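Chamado 1,214: Tapete de papel da mesa levanta nas pontas e marca o tampo

Estado: em acompanhamento
Aberto por: Gleice Guerra
Responsável: Abdelkrim Hegazy
Local: sala Ogola, mesa branca
Data de abertura: 6 de fevereiro de 2021

Descrição do problema

O tapete de papel pardo que cobre a mesa branca não fica plano. As duas pontas da frente levantam e o que se apoia perto delas tomba, principalmente o copo dos lápis. Além disso, a fita adesiva deixou resíduo no tampo. Passei pano com água e detergente neutro e não saiu.

O papel é do rolo novo da Levow. Com o rolo anterior não havia esse problema, mas não sei de que marca era. Fica registrado também que o chamado 1,061, sobre a mesma mesa, foi encerrado sem solução para a cola.

Histórico

Abdelkrim Hegazy
O rolo estava guardado em pé, no armário junto à janela. O papel cortado do começo do rolo fica mais plano que o do fim, onde a curva é mais fechada. Peço que o próximo corte seja enrolado ao contrário e deixado assim de um dia para o outro antes de ir para a mesa. Guardar o rolo deitado.

Gleice Guerra
Feito. Melhorou na parte do fundo. Na frente, a ponta esquerda ainda sobe um pouco.

Edit Oláh
Que fita estão usando? A Pikel transparente é forte demais para esse tampo. Temos fita de papel no almoxarifado, na gaveta de baixo.

Gleice Guerra
Era a Pikel, sim. Troquei pela de papel.

Ya-wen Chiu
Sobre a cola que ficou: álcool isopropílico num pano, sem despejar na mesa. Esperar um minuto e raspar com espátula de plástico. Não usar acetona nem o lado verde da esponja, o tampo fica fosco. Testei num canto por baixo e não manchou.

Abdelkrim Hegazy
Limpeza feita com o método da Ya-wen. Saiu quase tudo. Restou uma linha fina na borda da frente, que só se percebe passando o dedo. Vou repetir na próxima troca de papel.

Gergely Bodnár
O corte anterior ia até a borda e a manga da roupa puxava o papel. Sugiro deixar uma faixa de tampo livre em volta e não dobrar nada para baixo.

Situação da mesa depois da troca

O papel cobre a maior parte do tampo. O copo translúcido, de paredes com textura de malha fina, está do lado esquerdo, em cima do tapete. O cilindro verde está seguro no alto, sobre a parte do fundo.

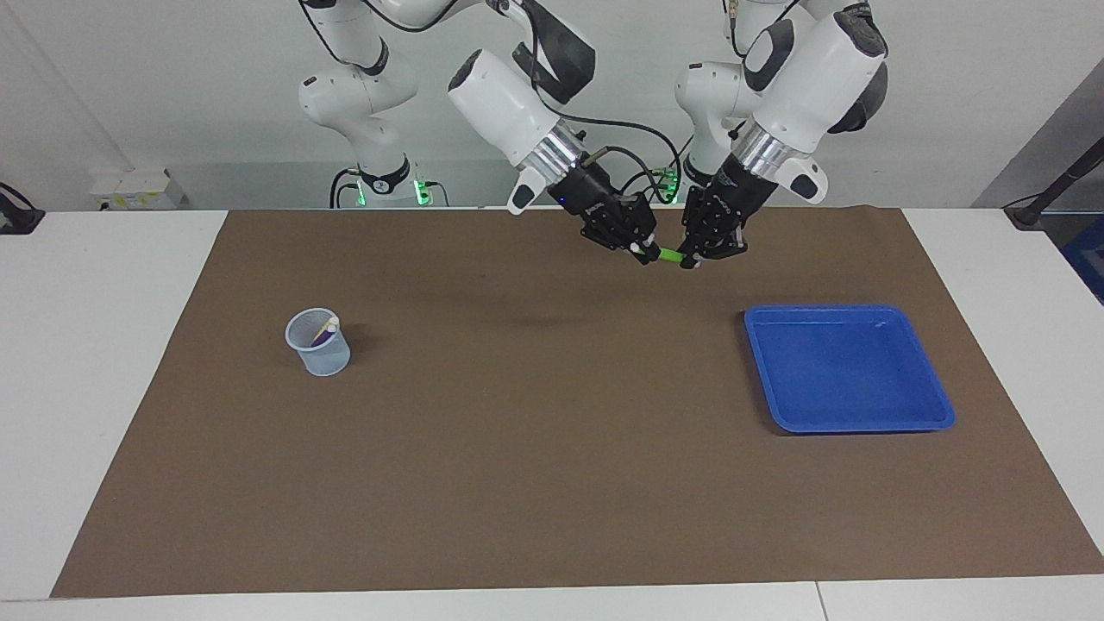
Pendências

1. Repetir a limpeza da borda da frente quando o papel for trocado.
2. Retirar a fita Pikel da caixa de material da sala e deixar só a de papel.
3. Perguntar à Levow se fornecem o mesmo papel em folhas planas. Gergely ficou de escrever.
4. Se a ponta esquerda voltar a levantar, cortar uma folha nova do começo do rolo e anotar neste chamado.

Próxima verificação com Abdelkrim, na troca do papel.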